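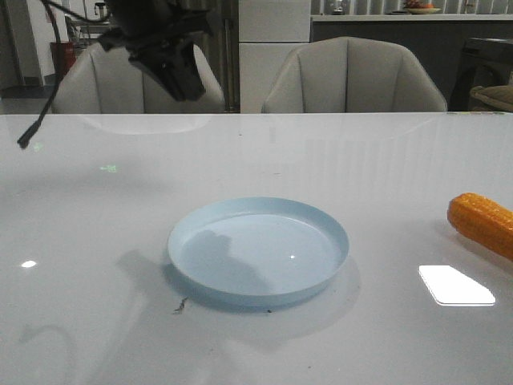 Workshop Safety Checklist: Custom Sneaker Painting and Finishing

Kokamcombe Studio, shared workroom. Completed in February, before the spring order period. Comments are by the inspector. Items marked OPEN stay on the list until they are rechecked.

We use cookies to remember your settings and measure traffic. Accept all | Manage choices

Section A. Ventilation and air

A1. Extractor fan runs at both speeds. PASS.
Comment: Low speed has a slight rattle. Grille screws tightened during the visit.

A2. Spray booth filter in date and seated flat. FAIL, OPEN.
Comment: Filter is loaded with leather finisher on the intake side. Replace before the next airbrush job. The spare on the shelf is the wrong depth for the Drastance booth and leaves a gap at the top edge.

A3. Respirator cartridges labeled with date opened. PARTIAL.
Comment: Two of four labeled. Discard the unlabeled pair.

A4. Make-up air. Door vent clear on both sides. PASS.
Comment: Shoe boxes had been stacked against it at the last inspection. Floor tape is now in place.

Section B. Solvents and coatings

B1. Acetone and deglazer kept in the metal cabinet, lids closed. PASS.
Comment: Total acetone on site is one 500 ml bottle. The studio limit is two.

B2. Decanted liquids labeled with contents and hazard. FAIL, OPEN.
Comment: One squeeze bottle by the sink has no label. Contents could not be confirmed. Set aside for disposal.

B3. Used wipes go in the lidded metal can, emptied at close. PASS.

B4. Safety data sheets on hand for every product in use. PARTIAL.
Comment: Binder holds 52 sheets. The Junance matte topcoat was reformulated and the binder still has the old sheet. Print the new one and remove the old.

B5. Nitrile gloves available in three sizes. PASS.
Comment: Medium is down to one box.

Section C. Heat and hand tools

C1. Heat gun stand fixed to bench. PASS.

C2. Heat gun cord and plug. PASS.
Comment: No cuts or scorching. Strain relief firm.

C3. Open flame. Lighters used for trimming thread ends are kept away from the solvent cabinet. FAIL, OPEN.
Comment: A lighter was found on top of the cabinet. Removed. Thread ends are to be burned at the sewing station only, with the extinguisher within reach.

C4. Knife blades changed into the sharps tin. PASS.

C5. Sole press guard. PASS.
Comment: Guard closes fully. The Samuel press cuts out when the guard is lifted at mid-stroke, tested three times.

C6. Hot glue and sole adhesive pots on heat-resistant mats. PASS.

Section D. Work surfaces and housekeeping

D1. Work surfaces wiped down at change of job. PARTIAL.
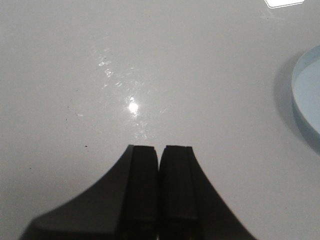

Smudges and scuff marks on a glossy white surface.

Comment: Residue transfers to light suede and cannot be brushed out afterward. Wipe with a damp microfiber cloth, then a dry one. Do not use deglazer on coated surfaces.

D2. Walkways clear to 36 inches. PASS.

D3. Lighting at painting positions. PARTIAL.
Comment: Overhead fixtures produce glare on patent leather, and painters lean in to compensate. Fit diffusers or move the task lamps to the side.

D4. Food and drink kept out of the finishing area. PASS.
Comment: Sign at the door is faded but readable.
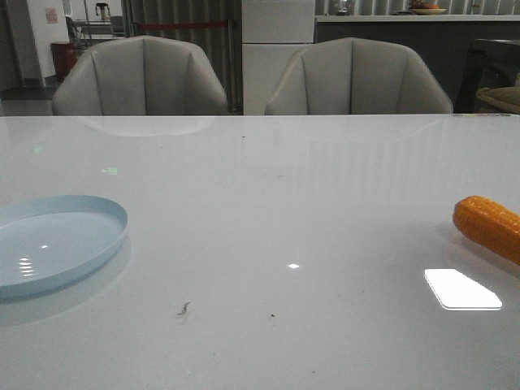

D5. Seating adjustable and stable. PARTIAL.
Comment: The stool at position 4 sinks under load. Tag it out until the gas lift is replaced. Detail work on midsoles runs long, and a low seat puts the wrist at a poor angle.

Section E. Fire and first aid

E1. Extinguisher gauge in the green, pin sealed. PASS.

E2. Exit route clear. PASS.

E3. Eyewash bottles in date. FAIL, OPEN.
Comment: One of two is expired. Order a replacement with the booth filter.

E4. First aid kit stocked against the list inside the lid. PASS.
Comment: Burn gel added since last time.

Result

Score: 81 out of 100. Pass mark is 75. Fails count double under the current form.

Airbrush work is suspended until A2 is closed. Hand painting, lacing and sole work may continue. Recheck of A2, B2, C3 and E3 to be made by the end of the month. Partial items carry over to the next regular inspection.

14 shares | 4 comments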